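Sofa Stays Put for Another Month

The dark grey two-seater in the front room of the Cimamwood community house has survived its latest eviction attempt. Residents voted Monday evening to keep it until at least the end of March, when the question will be raised again, as it has been at every meeting anyone can remember.

Mechthild Haslinger, who brought the motion to replace it, had priced a new model from Zisten at $2101, delivery extra. The furniture fund holds $209. "I was told to be patient," Haslinger said. "I have been patient on that sofa for years, and my back knows it."

Supporters called it the only seat in the building where a person can nap through a budget discussion. A rival proposal to have it reupholstered failed when no one would say what color.

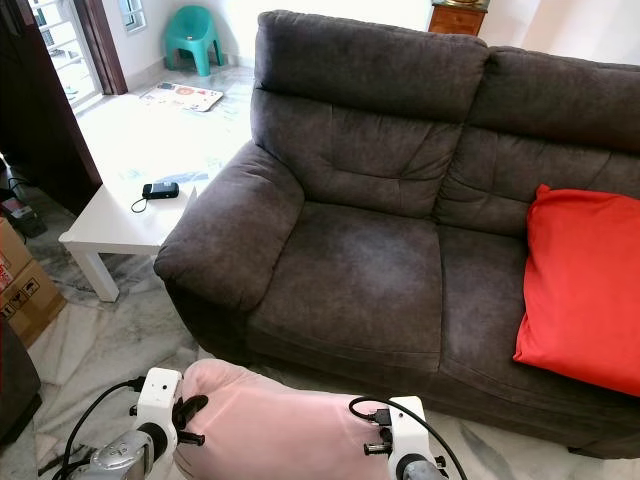

The two-seater, with red cushion. The low white table beside it was not up for a vote.

The meeting then turned to the children's corner, where the play mat and the teal chair were approved without debate. Bids for repainting the hall are due next month.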